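Bench Reference
Home | Index | Surfaces | Fixings | Joints | Glossary | Random article

Block-top workbench

A block-top workbench is a bench whose working surface is a thick slab built up from strips of solid wood glued side by side. The term is used for light assembly, fitting and inspection benches, as distinct from the joiner's bench, which has vises and a row of dog holes, and from the steel-topped bench used for hot or oily work. The surface is often called butcher block, after the kitchen and meat-trade product, although bench tops are normally made with the grain running along the face and the kitchen article may also be made with the end grain upward.

Construction

The slab is made from strips of beech, maple, birch or rubberwood, planed square and edge-glued under pressure. Strips that do not run the full length of the top are butted or finger-jointed end to end, and the end joints are staggered so that no two fall next to each other. After the glue has cured the slab is planed or sanded to thickness and cut to size.

The front edge takes the most wear and is commonly made thicker than the field of the top. This is done by gluing a second strip beneath the edge, or by fixing a separate lipping to the face of it. A lipping may stand level with the surface or slightly above it. A raised lipping keeps small parts from rolling off but makes the top harder to sweep clean, and it prevents long work from lying flat across the edge.

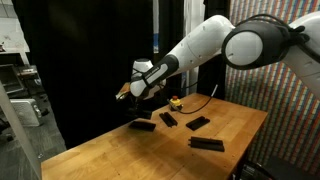 Block top in use for small fitting work, with black plastic channel parts and an emergency stop box on the surface.

Large tops are sometimes made in two or more sections. The sections meet along a plain butt seam and are drawn together from below with bolts, or are screwed down separately to a common frame. A seam of this kind is a weak point for small washers, swarf and spilled liquids. Some makers fill it with wax or a hard-drying filler. Others leave it open to allow for movement.

Dimensions

There is no single standard size. The Jekley pattern, widely copied for training rooms, has a depth of 659 mm and a working height of 888 mm, which suits standing work by an adult of average height. The Guerreiro bench is lower and is intended for seated assembly. Tops made at Uvcombe were sold in full lengths only and cut down by the buyer, so that surviving examples vary a good deal. A loading of 175 kg, evenly spread, is quoted for the Jekley bench with its original frame. The figure does not apply to tops remounted on other legs.

Fixing

The slab is attached to its frame in a way that lets it widen and narrow with changes in humidity. Slotted brackets or oversize screw holes are used across the grain, and fixed screws only at the center line. Where a top has been screwed through from above, the heads are set below the surface and may be plugged. Unplugged heads collect dirt and show as small dark spots, often in a line that follows the frame member or seam beneath.

Holes are also made in service. Vises, stops, clamps and cable clips are screwed down and later removed, and the old holes are usually left. They have little effect on strength unless closely spaced along one strip. Holes that interfere with small work can be drilled out to a clean diameter and plugged with dowel, the plug being cut flush once the glue is dry.

Surface condition

New tops are supplied bare, oiled or lacquered. Oil is the usual choice for assembly work - it can be renewed in patches without stripping the whole surface. Lacquer resists dirt for longer but chips at the edges and around screw holes.

Wear appears first as pale scratches along and across the grain, followed by dark scuffs where rubber, black plastic or metal has been dragged over the wood. Light scuffs can be removed with a fine abrasive pad. Deeper marks need sanding, which should be carried over the full width of the affected strips to avoid a visible hollow.

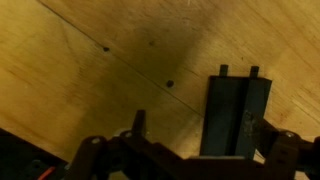
Working with channel parts

Channel and tray parts, meaning pieces with a flat base and raised side walls, are among the commonest items handled on block tops. They include cable channel, slide rails, connector housings and slotted holders. A part with a flat base is stable when laid open side up, and its slot can then be reached from above. Laid on its side it rests on one wall, and pressure on the upper wall may spread or close the slot.

Dark parts show up well against honey-colored wood, which makes it simple to see how a piece is lying and whether a slot is clear. Light parts are more easily lost and are generally kept on a dark mat. Tabs and prongs at the ends of a channel should be kept clear of any open seam in the top, where they can catch.

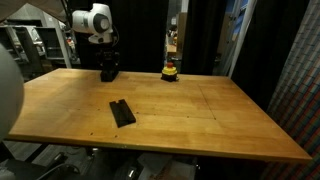

Long parts are often lined up against the seam or a ruled pencil line when a square position is needed. A seam is adequate for rough placing only. On a bench of the Jekley pattern it can be out of true with the front edge by up to 4 mm, and a fence or clamped straightedge is used where the position matters.

An emergency stop is placed within reach of the operator and away from the main working area, usually toward the back or at one end. A freestanding box should be fixed down if it is likely to be pushed out of reach by the work.

Regional names

In the Zumemside district the block top is known as a strip bench, and the raised front edge as the catch. "Slab bench" is used loosely for any thick wooden top, including those cut from a single board.

See also: Bench dog; Edge gluing; Lipping; Machine stop; Sacrificial top

Categories: Workbenches | Wooden work surfaces | Workshop furniture

Contact | Copyright Bench Reference | Back to top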